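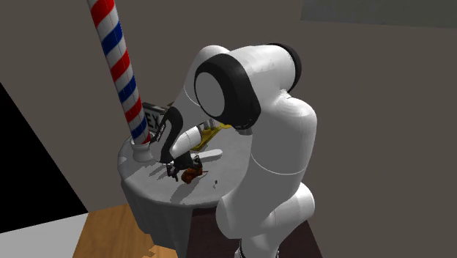
1/ 仿真里采示范数据,记一下这个月的进度

十月这一轮的任务是桌面抓取,全部在仿真里做。圆桌、白桌布、一条白色机械臂、黑色两指夹爪,桌上放几样东西,每条示范只抓其中一样。这串帖子写我们怎么采、怎么筛、哪些地方返工了。代码暂时不放,等项目内部理顺再说。

2/ 为什么先做仿真

真机那边排队排得厉害,一天能分到的时间不够采一轮完整的。仿真里复位快,场景文件改一行就能换物体。代价是接触不太可信,尤其是小而不规则的东西,夹爪碰上去以后的反应和真机差得比较多。所以仿真数据只拿来做预训练,最后还是要用真机数据收尾。

3/ 数量

目前收了306条示范,人工看过一遍以后剔掉32条,剔除的原因后面写。另外单独留了89条真机示范,不参与预训练,只在最后微调时用。两边的文件夹分开放,命名规则也不一样,免得哪天手滑混到一起。

4/ 遥操作

示范由两个人采,我和Armelle Marty。操作端用的是Viltwood的手柄,映射到末端位姿,夹爪开合单独一个键。一开始我们用的是关节空间控制,手腕转到某些角度以后很难受,换成末端控制以后顺多了。手柄灵敏度两个人各存一份配置,开录之前先确认加载的是自己的那份。

5/ 物体怎么选

原则是桌上的东西形状要差得开。有红褐色、边缘伸出几根细杆的小东西,有扁平的黄色物体,也有白色的长条薄片。白色薄片放在白桌布上,颜色只差一点点,这种组合我们特意保留。模型如果只会靠颜色反差找目标,遇到它马上就会露馅。

6/ 背景里的杂物

桌子后侧立着红白蓝斜纹的旋转灯柱,旁边有一块黑底白字的小牌子。它们和任务没有关系,从来不是抓取目标。早期有一版场景特别干净,桌上只有目标物,训出来的策略换个背景就乱伸手。后来每个场景都放一到两件大的干扰物,位置也换。灯柱条纹很抢眼,正好用来看策略会不会被带偏。

7/ 遮挡

从侧面的视角看,夹爪下到目标上方时,手腕那一段会挡住后面的黄色物体,牌子上的字也只剩一部分。有人建议把相机挪高,避开遮挡。我们试过,俯视角度下高度信息变差,夹爪离桌面还有多远更难判断。最后保留侧视,再加一路腕部相机,两路画面一起存。

8/ 一条示范从哪里开始,到哪里结束

开始:机械臂在初始位姿,夹爪张开,物体已经落稳。
结束:物体离开桌面并保持住,夹爪不再移动。
中间不许长时间停顿。操作的人在想下一步的时候,手会停住,录下来就是一大段零动作,模型会把“停在目标上方不动”也学进去。我们在后处理里会裁掉首尾的静止段,中段停得太久的整条不要。

9/ 剔掉的那32条

最多的一类是刚才说的中段停顿。其次是物体穿模:夹爪闭合时陷进物体里,然后物体被弹出去。还有几条是指令写错,文字说抓黄色的,实际抓的是褐色的。最后这一类最麻烦,光看动作曲线完全正常,只能一条条对着画面看。

10/ 指令文本

每条示范配一句自然语言指令。起初统一模板,比如“抓起黄色物体”。Margaux Le Goff看完说太单一,她重写了一批,加了位置说法和口语说法,例如“把灯柱前面那个黄的拿起来”。重写之后出现一个新问题:“前面”到底以谁为准。现在规定一律以侧视相机为准,写进标注说明第一页。

11/ 物体摆放的随机化

位置在桌面中间一块区域里随机,朝向全随机。靠桌边的位置不用,桌布有下垂的边,物体半悬着的时候物理引擎容易抖。两件物体之间有最小间距,不然夹爪一下去先撞到旁边的。这个间距以后会慢慢缩小,挤在一起的情况总得学,只是先不放在第一批里。

12/ 光照和阴影

阴影一开始没太在意。后来发现夹爪和它投在白桌布上的影子之间的距离,其实是个挺强的高度线索,光源一换,策略在最后几厘米就会犹豫。现在光源方向和强度每条都变,桌布的灰度也跟着变。真机那边的灯是固定的,微调的时候会再收回来。

13/ 存储格式

每一步存:两路图像、末端位姿、夹爪开合量、动作、时间戳。动作存的是增量,绝对位姿另外留一份,方便以后改主意。图像先存无损,训练时再压。之前图省事直接存压缩后的,小物体的细杆全糊掉了,那批只能重采。

14/ 分工和流程

我和Armelle采完当天互相检查,不看自己采的。检查表放在Groltik上,每条只填三格:成功与否、指令是否对应、有没有异常接触。填“异常”的要写一句说明,空着不算数。Margaux每周抽一部分复查,她和我们判断不一致的拿出来一起看。

15/ 目前看到的结果

预训练过的模型在真机上,接近目标这一段明显稳了,夹爪很少再绕远。闭合时机还是偏早,经常指尖刚到边上就合。我倾向于认为是仿真里接触太宽容:夹得偏一点也能带起来,于是操作的人也就没那么认真对中。下一批打算把摩擦调低再采。

16/ 接下来

先把摩擦参数改好,补一批白色薄片的示范。薄片贴着桌面,两指很难直接下手,现在的做法是从一侧压住边缘再夹,成功率不高,示范之间手法也不统一。Armelle想先定一套固定手法再采,我想多留几种手法,看模型自己偏向哪种。这个还没谈拢,先各采一小份对比。

17/ 有人私信问能不能用脚本自动生成示范。能,我们也写过一版。脚本轨迹太整齐,每次都从正上方直着下来,偏了也不会修正。人采的轨迹里有很多小的回拉和微调,这部分正是想要的。脚本版现在只用来检查场景文件有没有坏。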